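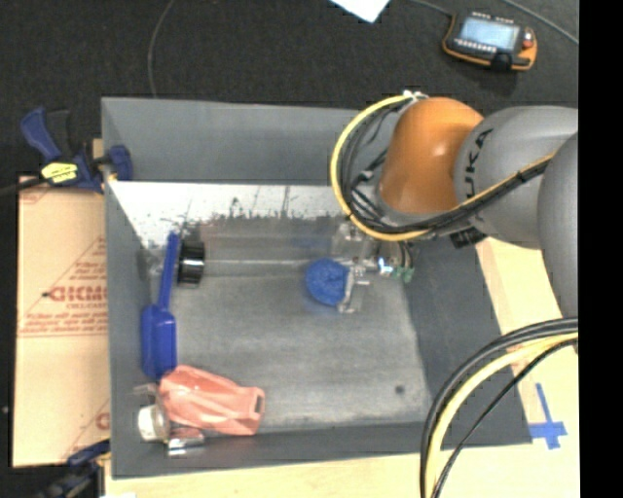 By the shop-floor columnist, Tralline Review
Opinion | January | 5 min read

My sister-in-law has a kitchen drawer that won't shut. It holds a scoop, some lids with no jars, a thing for pitting cherries and a ball of something that might once have been string. Twice a year she tips it out on the counter and puts most of it back. I thought of that drawer when I read, in the space of one week, three separate announcements telling me that the age of the chore robot had arrived.

I don't believe it has. I've been hearing it for most of my working life, first from people selling machines to shops like the one I used to manage in Seo, and lately from people who want to put one next to my dishwasher. The machines are better, I'll give them that. The claims have grown faster.

Look at what a picking job is. A big gray bin, a blue plastic scoop leaning on one wall, a reddish container on its side, a short black cylinder, a shiny silvery one. A child of five would need one instruction, and a short one. For the arm, every item is a separate argument. The scoop is long and thin at one end and wide at the other. The container is see-through, more or less, and so are parts of the gripper sent down to deal with it. The silvery piece shines, and shiny things have been making trouble for machine vision as long as there has been machine vision. The round blue thing beside the fingers has a bumpy surface, so who knows how much of it you'd really get hold of.

And look at what the bin gets that my sister-in-law's drawer never will. It is clamped along one side. It stands on a tabletop. The arm above it says KUKA on the side and is a serious piece of industrial equipment, with hoses and a fat bundle of cables, and a control pendant with a red button lies on the carpet beyond. I like a red button. I would like to know, when the brochures show a robot unloading groceries in a sunny kitchen, which cupboard the red button is in.

Hastetus, whose sales deck I have been sent more times than I asked for, says its picking cell handled 1,118 different items in trials. That sounds like a lot until you have run a stockroom. We had 2,000 lines in Seo, and that was a small shop, and the lines changed every season. The deck doesn't say how many tries each item took. It doesn't say who picked up the ones that got dropped. Somebody did, I'd bet, and I'd bet that person's hours are missing from the savings page.

Then there is the Hallia, which is meant for the home. The demonstration I sat through had it clear a table. It cleared the table. It took so long over a spoon that the woman next to me finished her coffee, and the table had been set with dishes all the same color, spaced like chess pieces. When I asked whether it could do the sink, I was told the sink was "on the roadmap." I have been around long enough to know what lives on the roadmap.

People I respect tell me I'm being unfair. A machine doesn't have to be as quick as a person if it can work all night, they say, and a warehouse with the right bins and the right goods can make the sums come out. Fine. I've seen arms stack identical cartons for a whole shift and never sulk, and I wouldn't go back to doing that by hand. If your work looks like cartons, buy the arm.

Most work doesn't look like cartons. It looks like the bottom of that bin — odd shapes lying any old way, some up against the wall where fingers won't fit. A bad grab in a warehouse costs you a few seconds. In a kitchen it costs you a glass, and then you are sweeping around a robot.

So here's my offer to the next firm with a deck. Bring the machine to my sister-in-law's house. Leave the clamps in the truck. She'll pull out the drawer, tip 50 things on the counter in whatever heap they make, and go watch television. If they're back in the drawer when her show is over, with the drawer shut, I'll write another column and eat this one.

Opinion > Work > Machines
14 comments | 37 shares
Search Tralline Review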